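I gave up coffee for 33 days last December, and I don't recommend it to anyone with neighbours. Vignesh Rao, who runs the Mabaso café down our end of Catwood, reckoned I'd crack inside 10. I lasted, but gosh I was grumpy (ask my mum!). Tea helped a bit, and so did long walks to the harbour, where I'd stand about sniffing other people's flat whites like a total weirdo. My favourite colour is now espresso.

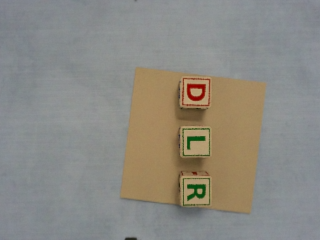
Anyway, I'm back on two cups a day, and Vignesh still hasn't paid up on our bet.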